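4.2 Clearing and wiping a work surface

Wiping down is the chore everyone assumes is solved. Floors are, more or less – a disc robot can bump its way round a kitchen and do a fair job. Tables are another matter. Things get left on tables, and some of those things are wanted.

We split the chore in two. First the rubbish: offcuts, crumbs, bits of fibre, anything too light to keep and too big to ignore. Then the marks on the surface itself. A person does both in one sweep, usually without looking, cupping the free hand at the table edge. None of our policies learnt the cupped hand. We tried it in October with the older Lại controller and gave up after a week; most of the bits went on the floor.

Trials for this section were run on the bench at Grullalcombe, using the Clestico arm set and the same training recipe as in section 3. Training data came to 1,780 demonstrations, of which 600 were of wiping or picking up small bits and the rest general tidying. Diễm Tôn wrote the scoring rules and scored every run from the recordings. A run passed if the surface was judged clean by a person standing at normal working height, and if nothing worth keeping had been moved off the table. That second condition did most of the damage.

Thin items were the worst. Wire, thread, string, the odd cable tie. A wire lying flat on a pale top gives the gripper very little to close on, and a gloved finger is soft enough to ride straight over it. Operators driving the arm by hand had the same trouble, so we don't put it all down to the policy. Their fix was to come in at one end, press, and drag slightly before closing. The policy picked up the pressing but not always the drag, and then closed on nothing and carried on as if it had something. Figure 4 gives the kind of surface we mean: a thin blue wire, small dark bits that might be cut ends or fluff, and a faint grey smudge across the middle.

Telling the bits from the smudge matters more than we expected. Bits want picking up or sweeping. A smudge wants pressure and a cloth, and going at it with fingers is a waste of time. Of the 16 held-out surfaces, the policy chose the right action first on most of the bold, high-contrast ones and was close to guessing on the pale ones. Lighting made it worse. Under soft even light there is hardly any shadow beside a small fragment, so it reads as a stain, and the other way round.

The Tamila baseline, which has no learning in it and simply wipes in overlapping rows, beat us on smudges. Worth saying plainly. It also took any loose wire along with the cloth, every time, which under our rules is a fail.

Speed we report seperately. Slow, in short. A person who does this for a living would of finished before the arm had settled over its first target, and we see no quick way round that with the present gripper.

Figure 4. Thin wire and small debris on a white work surface, gripper at lower right.

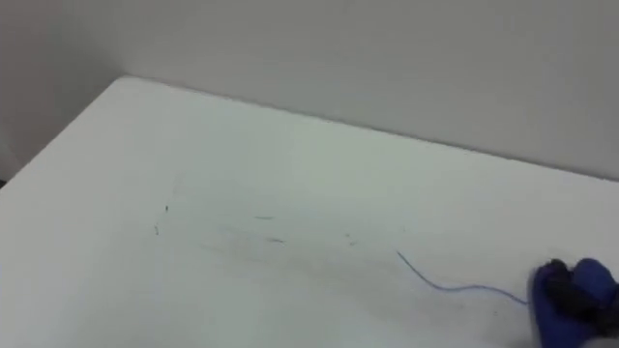 So, can it do the chore yet? In part. Given a bare table and a known stain, yes. Given a table somebody has been working at, with one thing to keep among a few to throw away, not to a standard we would leave unwatched. The next section takes the same question to folding, where the objects are at least large enough to find.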